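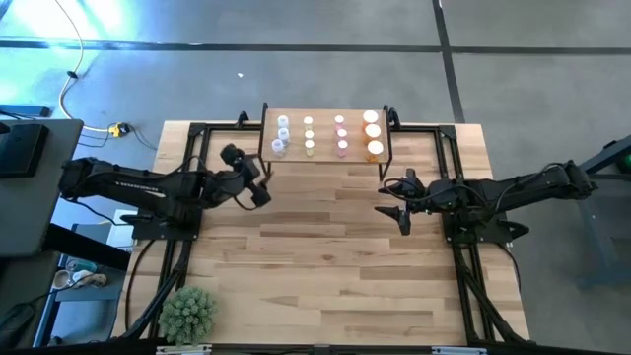
Plomard lab spends June putting two grippers through the cup test

16 June 2018

Anyone who has carried a full tray of drinks across a crowded room will have some sympathy for the robots at Plomard this month. The automation workshop, which has its home in the old print works in Flundcombe, is in the middle of a long and rather patient comparison of two sets of gripper fingers, and the thing it has chosen to compare them on is the humble cup.

The two contenders go by the names Lau and Drendport. Lau fingers are the ones the workshop has used for most of its projects, stiff and narrow and good at picking up blocks, brackets and other things that don't mind a firm squeeze. The Drendport set is newer, with a little more give toward the tips, and it came with the promise that it would be kinder to thin-walled objects. The workshop liked the sound of that but wanted to see it for itself, and so the trials began in the first days of June and will carry on until the end of the month.

Cups were picked because they are cheap, easy to replace and surprisingly fussy to handle. Squeeze too hard and the wall folds in. Squeeze too gently and the cup slides down through the fingers, or tips over and takes its neighbor with it. They also come in plenty of sizes, and the dozen set out on the raised tray at the back of the table get bigger from left to right, from small see-through white ones up to large orange ones with wide white lids. A gripper that manages the small end nicely may have a miserable time at the other, and the workshop wants one pair of fingers that can cope with the whole range without anybody stopping to change them.

Both arms are mounted on the same black metal frame, one at each side of the wooden tabletop, and they share the tray between them. The controller hands out the jobs. In a simple run, one arm takes a cup from the tray, brings it down to the middle of the table and sets it upright. In a harder one, the first arm holds the cup while the second comes in from the other side and takes it over, and these handovers are where most of the trouble has been so far. Each arm has to know when to let go, and for now they tend to be a touch too polite about it - both hang on a moment longer than they should, and the cup suffers.

The plan calls for 700 runs in all, split evenly between the two sets of fingers. By the end of last week the team had finished 178 with the Lau fingers and 164 with the Drendport ones, the second number being lower on account of a morning lost to a loose cable at the wrist. Nearly 60 of all those runs have been handovers, and the workshop would like to do a good many more of them before it says anything firm.

It is willing to say a little, though. The Drendport fingers have dented fewer cups, and on the smallest sizes the difference is easy to notice even if you have only dropped in for ten minutes. The Lau fingers are steadier on the big lidded cups, where the softer tips can roll a bit against the curve of the wall. They also get to where they are going a little more exactly, and that counts for something when the cups are standing close together. There has been some friendly arguing over lunch as to which of these matters more, and it does not seem likely to be settled before the numbers are in.

Two changes are coming for the second half of the trial. The closing speed of the grippers will be brought down for the last short stretch before contact, with the same setting used for both sets so that the comparison stays fair. The cups will also be moved out of their tidy rows on some runs and placed at odd angles and distances, as they would be on a real kitchen counter.

Plomard will put its results up on its website once the last run is logged, along with the controller settings it used, so that other small workshops with a similar pair of arms can try the test for themselves. Visitors to the print works are welcome to watch from behind the rail on open afternoons, and the kettle is usually on.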